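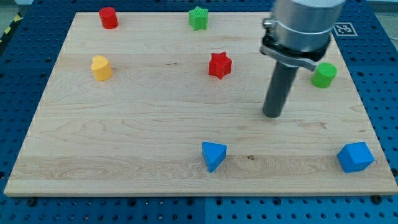
Re: [uplands] Plants on the plateau above Borkowska

Hi all,

Poul Kárason wrote:

> Has anyone on the list been up to the plateau above Borkowska
> since the road was regraded? I'm trying to put together a plant
> list for the upper part, over 2000 meters, and everything I can
> find stops at the tree line. I'm mostly after the cushion plants
> and whatever is growing in the seeps. Birds welcome too, if you
> happened to write them down.
>
> Also, does anybody know if the small white gentian is the same
> one we get at Ulov? The leaves look wrong to me.
>
> Poul

Poul, yes! I went up in July with Leidy Castaño and we had three days on top, which was one good day and two in fog so thick we botanized on our hands and knees. (Not a bad way to find cushion plants, by the way. I'd have walked right over half of them in sunshine.)

The road is fine as far as the second ford. After that it's still the same old mess and you'll want to leave the car and walk. We started at 5 in the morning and were on the flat part by late morning, with a lot of stops, because Leidy won't pass a wet rock without turning her hand lens on it.

Cushion plants: plenty on the gravel along the north rim, and much thinner once you get onto the grazed side. I've got them down as three species, but one of those is shaky. It had finished flowering and I was going by the leaf tips, and you know how that goes. I pressed a little piece and it's going to Wálter Agudelo, who has promised to look at it once he's done with his sedges. So don't hold your breath.

The seeps were the best part. The big one under the saddle has sundews all the way around, plus a tiny bladderwort in the open pools that I have never seen on any list for that side of the range. Leidy is sure it's the same one that grows at Turkico. I'd like to see a flower with the spur intact before I say so. There's also a rush I couldn't place at all, short, very dark heads, growing right in the running water. If that rings a bell for anyone please write!

About your gentian: I don't think it's the Ulov plant either. The Ulov one has broad leaves in a flat rosette and ours were narrow and sort of folded up the middle. Ulises Cabrera told me years ago that there were two up there and I'm ashamed to say I didn't believe him. Ulises, if you're reading, sorry. Do you still have your notes from that trip?

Birds, not much, with the fog. Pipits everywhere, a pair of ravens, and a harrier that came out of the cloud almost on top of us and scared us both silly. Something was calling from the cliffs at dusk all three evenings and we never got a look at it. Fredy Guzmán thinks rock thrush from my terrible imitation over the phone.

I'll type up the full list when I've got the specimens sorted and send it to you directly, Poul, then you can post whatever you think is solid. Please leave the exact spot for the sundews vague. The seep at Tradar got trampled after the directions went around and it still looks awful.

Is anyone going up again before the snow? I could be talked into it.

Marta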